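What's On a Surgeon's Tray?

Godley Junior Science Pages, January 2025

Ever had a splinter pulled out with tweezers? Then you've already met a cousin of the tools on this page. Hospital versions are longer, shinier and a LOT cleaner. Quick tour, off we go.

First, the word

Instrument. Not the trumpet sort. Doctors call their hand tools instruments too. A knife, a clamp, a pair of scissors, all instruments. One big hospital store might have 287 different kinds on its shelves. Some look so alike you'd need to squint.

Scissors

You know scissors. Two blades, a screw in the middle, two loops for your fingers. Surgical ones work the same way. Some have straight blades, good for snipping stitches. Some are curved, so the surgeon can see past their own hand. Blunt tips or pointy tips, depends on the job. Never used for paper! Paper makes blades dull, fast.

Forceps

Say it: FOR-seps. Means a tool for gripping. Two main sorts.

Tweezer sort. No loops. You squeeze, they shut. Let go, they spring open.

Ring handle sort. Looks like scissors but doesn't cut. Where the blades would be there are jaws, often with tiny ridges so things dont slip. Lots of these have a ratchet near the handles, little teeth that click together. Click, and it stays shut by itself. Handy if you need your fingers for somthing else.

Why metal?

Stainless steel, mostly. Strong, smooth, hard to rust. And it can get very hot without melting or going wobbly, which matters for the next bit.

Getting them clean

Washing up liquid and a sponge? Not enough. Germs are tiny and stubborn. So the tools get washed, checked, wrapped, then put in a machine called an autoclave. Think giant pressure cooker. Steam inside goes well over 100 degrees, hotter than a boiling kettle. After that they are sterile. Sterile = no living germs at all.

Once something is sterile you can't just plonk it on any old table. The table might have germs on it. So down goes a sterile cloth first.

The cloth

It's called a drape. Often blue or green. Why not white? Bright white under strong lamps is glaring, tires your eyes out. Blue is calmer to look at. Some drapes are thrown away after one go, some get washed and used again.

The tray

Keeps the set together. Raised edge, so nothing rolls off. Scissors and forceps often go in with all the handles at one end and all the tips at the other. Grab a handle, no pricked fingers.

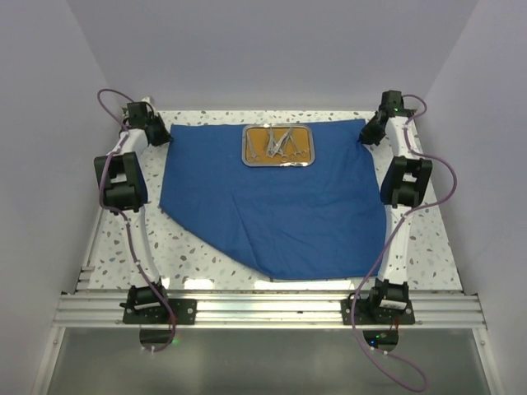

Try it at home

You need: a tea towel, a baking tray, 6 safe kitchen things (spoons, a whisk, blunt tongs. No knives!).

Wash your hands. Proper soap, count to 20.
Lay the towel flat. Smooth out the creases.
Tray on top.
Put your things in, handles all pointing at you.
Ask a grown-up to call out a name. Pass it handle first.
Shut your eyes, get someone to hide one thing. Which one's gone?

Words to keep

Instrument: a tool used by hand
Forceps: a gripping tool
Ratchet: little teeth that lock
Drape: a clean cloth for covering
Sterile: no living germs

Next time: plasters, and why they go wrinkly in the bath.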